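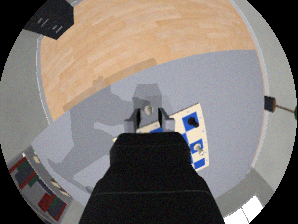 판 바로 바깥에 서 있는 미색 말 하나

29/03/2018
어른 돼서 체스 시작한 얘기 좀 길게 써볼게요. 타래 갑니다 ♟

작년 September 말고 9월ㅋㅋ 영어 공부 티 내려다 실패. 아무튼 작년 9월에 Stemeo라는 앱을 깔았어요. 지하철에서 멍하니 뉴스만 넘기는 게 지겨워서요. 규칙은 초등학교 때 배운 기억이 있었는데, 막상 해보니 앙파상이 뭔지도 몰랐고 캐슬링은 방향도 헷갈렸어요.

처음 한 달은 진짜 지기만 했어요. 퀸을 공짜로 주고, 다음 판에 또 주고. 레이팅이 700까지 내려갔을 땐 앱을 지웠다가 그날 밤에 다시 깔았습니다(자존심이 상해서 잠이 안 옴)

그때 제일 큰 문제는 시간이었던 것 같아요. 짧은 판만 하니까 생각하는 법이 안 늘더라고요. 각자 30분짜리로 바꾸고 나서야 상대가 방금 왜 그렇게 뒀는지 보기 시작했어요. 한 판 하고 나면 머리가 뜨끈해요. 저녁밥이 엄청 맛있어짐!

오프닝은 거의 안 외웠어요. 이탈리안 하나, 흑으로는 카로칸 하나. 유튜브에 나오는 함정 수순 따라 해봤는데 상대가 셋째 수부터 딴 걸 둬서 저 혼자 함정에 빠졌습니다...

대신 엔드게임은 좀 했어요. 킹이랑 폰 하나 남았을 때 킹이 앞에 서야 한다는 거, 이거 하나로 비긴 판이 꽤 돼요. 재미없어 보이는데 한번 이해하면 은근 중독됩니다. 폰이 끝까지 가서 퀸 되는 순간은 아직도 소리 지르고 싶어요.

동네에 Doller라고 보드게임 놓인 카페가 있는데 지난달부터 거기서 실물로도 둬요. 화면이랑 느낌이 완전 달라요!! 위에서 보던 판을 옆에서 보니까 비숍이 어디까지 가는지 안 보이는 거예요. 대각선 끝에 있던 비숍한테 룩을 두 번이나 잡혔어요.

그리고 잡은 말을 판 옆에 내려놓는 거, 저 이게 너무 좋아요. 앱에선 그냥 구석에 조그맣게 표시되고 마는데 실물은 손에 무게가 남잖아요. 저는 잡은 걸 키 순서대로 세워두는 버릇이 생겼어요. 지고 있을 땐 상대 쪽 줄이 너무 길어서 안 쳐다봅니다.

거기서 1520이라는 분이랑 한 판 둔 적 있어요. 당연히 졌는데, 끝나고 처음부터 복기를 해주시더라고요. 제가 몇 수 전에 이기는 길이 있었대요. 집에 오는 버스에서 그 장면만 계속 생각하다가 정류장 하나 지나침ㅋㅋㅋ

목표는 소박하게 긴 판 100판 채우기. 레이팅은 일부러 안 보려고 해요. (봅니다. 매일 봅니다.)

혹시 실물 체스 세트 추천해주실 분? 접이식은 가운데 이음새가 거슬린다는 말도 있고, 돌돌 마는 판은 들고 다니기 편하대서 고민 중이에요. 말 밑에 천 붙은 걸로 사고 싶어요. 탁탁 소리 나면 아랫집에 미안해서...

카로칸 같이 연습하실 분도 환영해요. 댓글에 Stemeo 아이디 남겨주시면 퇴근하고 걸게요 🙌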